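Joining Sheets of Paper With a Glue Stick

You want a long strip for a banner, a timeline or a very ambitious grocery list, and all you own is plain white paper. Fine. Find a hard, flat surface. Tile works, as long as you wipe it first and keep your seams off the grout lines.

Lay out three sheets to start. If one has curled up on itself, roll it
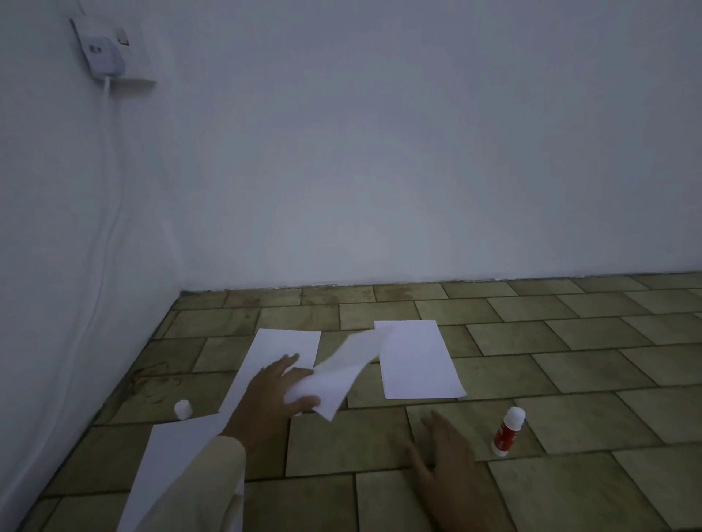

gently the other way and press it flat with your palm. Paper holds grudges, so give it a minute.

Take the cap off the glue stick and stand it where your sleeve won't send it flying. Twist the base until a little glue shows. A little – the long, proud column always snaps.

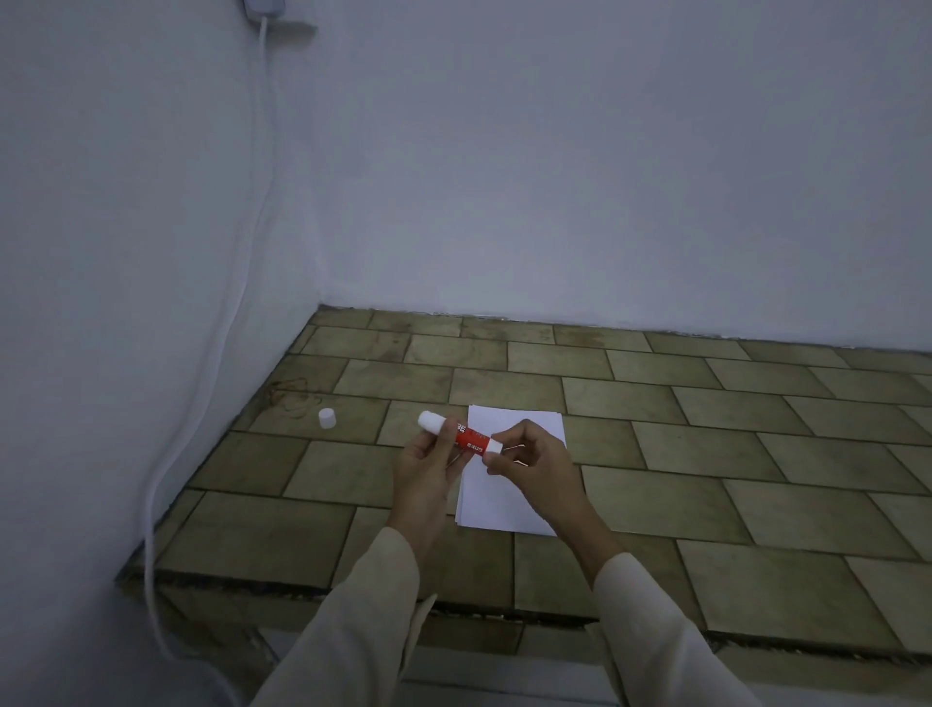
Weerakoon wrote in to say that a warm room makes the glue go soft, and that 11 minutes in the fridge fixes it.

Hold the sheet down with one hand and rub glue along one edge only, right out to the corners. Lay the next sheet over it and press from the middle outward. 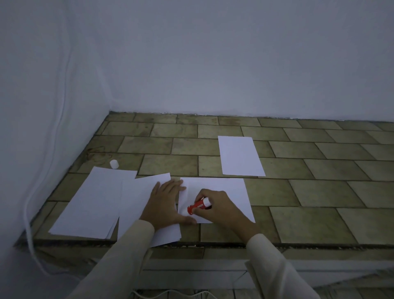 Spread fingers on one hand, glue in the other.

Leave the seams alone until they dry, then add more sheets. I stopped at 11.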